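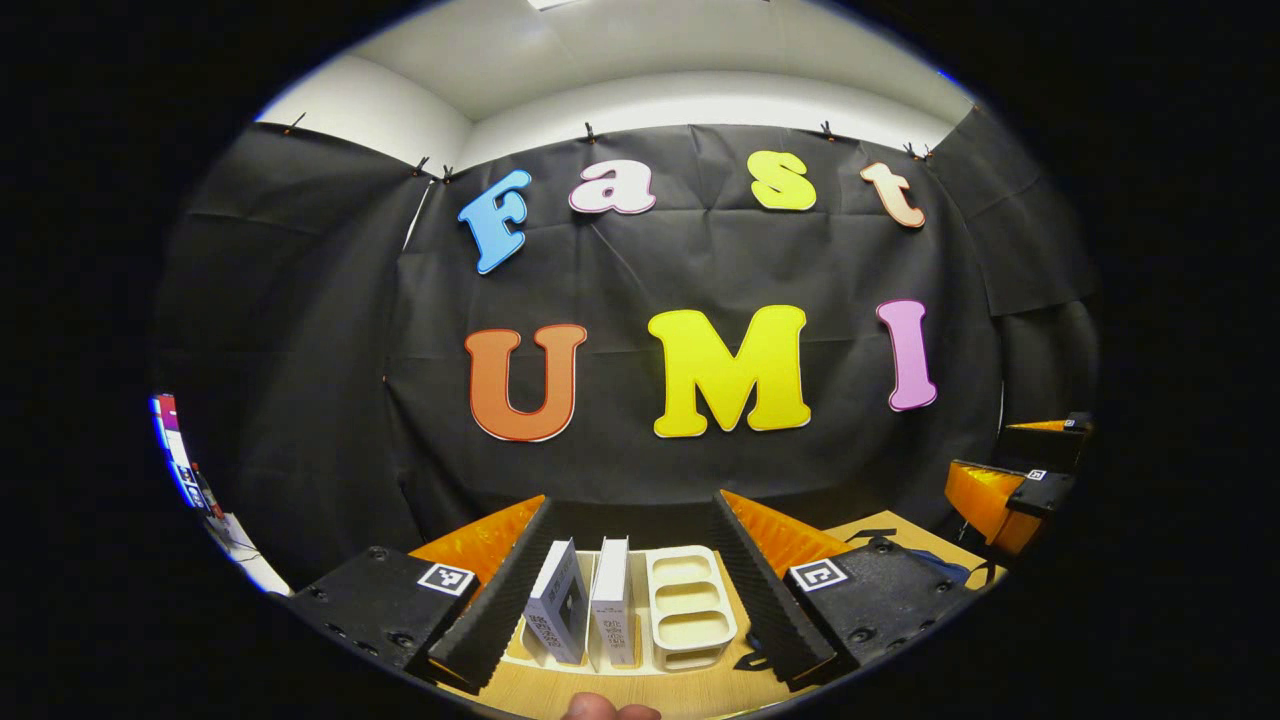 Finding and fixing a late finger on a hand-held gripper

Use this procedure when one finger of the gripper closes later than the other, or when recorded demonstrations replay with a grip that is off to one side. We lost most of a set of book-handling demonstrations to this fault in October. Every recording looked fine during capture, and the arm then pushed the left book over on replay.

What you need

A 2 mm hex key
A feeler gauge or a strip of thin card
Medium-strength threadlocker
A spare pair of finger pads
The gripper's marker log from the last good session

Step 1. Stop using the recordings

Move everything captured since the last good check into a separate folder and mark it as held. Don't delete it. Some of it may be usable after the width correction in step 6.

Step 2. Check the width reading

Close the gripper fully and read the width that the software works out from the two finger markers. Open it and close it again, 30 times in all. Ours should have stayed at the same value within half a millimeter. It drifted by 3 mm, and nearly all of the drift came from the left marker.

If both markers drift together, the problem is more likely the lens mount. See the camera page instead.

Step 3. Look for play in the mounting blocks

Hold the body in one hand and push each finger sideways at the base, where the block meets the slide. There should be no movement. If the block rocks, you have found the fault. Mattes Görtz found ours this way after we had already spent an afternoon recalibrating the camera.

Step 4. Refit the block

Take the pad off first so that you can reach the screws. Back out both block screws, clean off the old threadlocker, and put one small drop on each. Set the gauge between the block and the body, tighten the screws a quarter turn at a time, switching between them, and remove the gauge. Leave the gripper overnight before loading it.

Do not overtighten. The screws go into plastic, and a stripped hole means printing a new block.

Step 5. Check the pads

A torn or folded pad can also hold a finger back. Bend the ribs with your thumb and look for splits at the root. Replace pads in pairs.

Step 6. Recalibrate and sort the held recordings

Run the width calibration again, then repeat the check in step 2. Out of 100 held recordings we kept 23. The rest had drift that changed partway through, and a single offset could not fix them.

Before you replay on the arm

Run the first replay at low speed with a hand on the stop button and no one inside the arm's reach. Torben Kröger now signs off the width check at the start of each session, and the reading goes in the marker log next to the gripper number.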